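Event Planning, Session 4: choosing a venue and reading the quote

Right, last time we got as far as the client brief, so I'll pick up with the Gudesier job. It's a two-day sales meeting for 220 people, and the client wants one big room plus smaller ones for the breakouts. Keep your copy of the brief next to you, we'll be going back to it a lot!

Start with the room layout, before you even look at prices. A hall that holds 220 in theatre rows won't hold 220 at round tables (I got caught by this in my first year and still go a bit pink thinking about it). Ask for the capacity in the layout you're really going to use, and ask again once the stage and the screen are in. 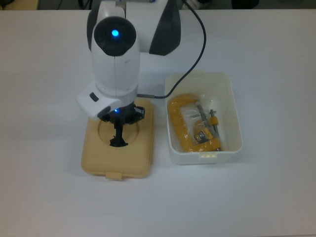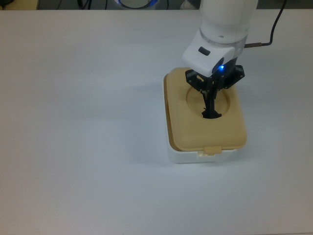
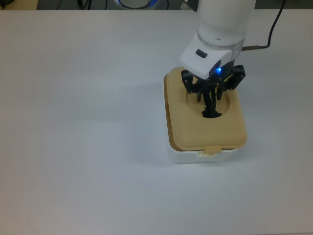 White tabletop and robot arm, three views.

Now the quotes. You've got two in your pack, one from Losine and one from Hegde. Losine gives a day rate per person with lunch and coffee folded in. Hegde charges room hire and catering separately, so you'll have to add it all up yourselves before you can compare them. Do check whether tax is included!

Look at the release dates too. Hegde lets you hand back bedrooms free of charge up to 30 days before arrival, while Losine wants the final list much sooner. For a client who keeps changing their mind, I'd pay a little extra for those 30 days.

For next time: fill in the comparison sheet for both venues, then read the Stuvodum contract, clauses on cancellation and minimum numbers only. Bring a pencil, we'll be marking it up together.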